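Went to the open day at the Zirnau automation lab on 17 Sep 2025. Putting my notes in a thread before I lose them.

Entry was free but you had to book a slot. My group got the second one. They handed out lanyards and safety glasses and asked us to stay behind the yellow tape.

First stop was Findow, who do pallet sorting. Their machine moved cartons from one conveyor to another and read the labels on the way past. They said the demo line was set to 229 cartons an hour, well under what it runs at in a warehouse. Loud. Take earplugs if you go.

Second stop was a Fostar fruit picker, parked. The staff had a laptop with footage from an orchard trial in January. I asked about bruising and they said it depends on the variety. Fair enough, but I'd have liked a figure.

Lunch was a sausage in bread out the back. The coffee queue was 200 metres of people who all wanted a flat white.

Third stop was Lamrani, the household bench. It was the one I'd booked for. 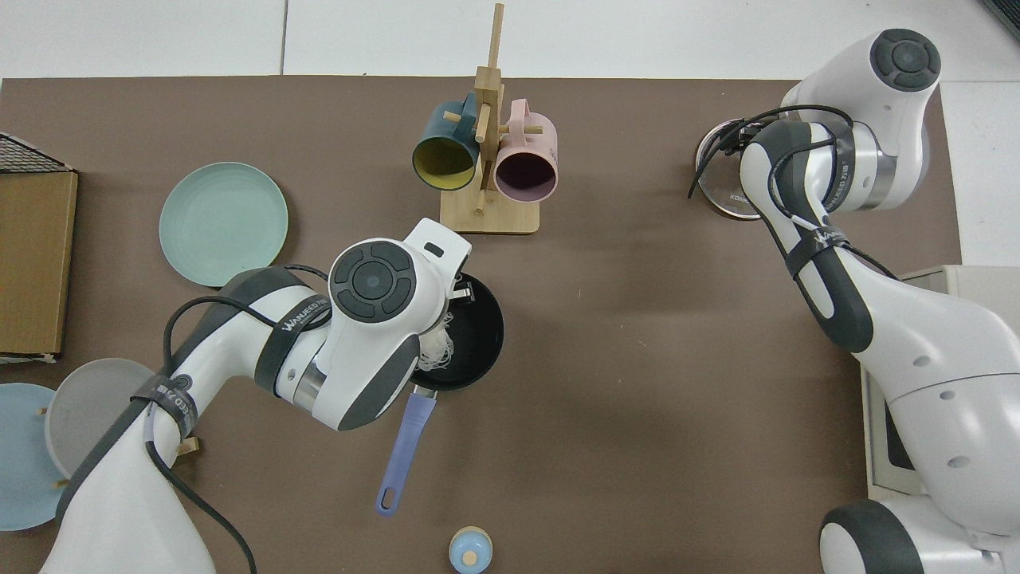 I wanted to know how a two-armed setup deals with kitchen gear, as my own work is in aged care equipment and the kitchen is where a lot of people first need a hand. The Lamrani staff were happy to talk about grip. I asked which shapes give them grief and we went through what was on the table. A frying pan at least has a long handle, and the purple one there stood out well against the brown. Mugs on a mug tree are harder in my view, as each one has to come off its peg at the right angle. Plates standing in a rack leave you only the gaps to work with.

I asked about price and got a polite non-answer. They're looking for 3 kitchens to trial in next year and I left my card.

Parking is 2 streets over behind the pool. The lab's own car park is staff only, even on open days.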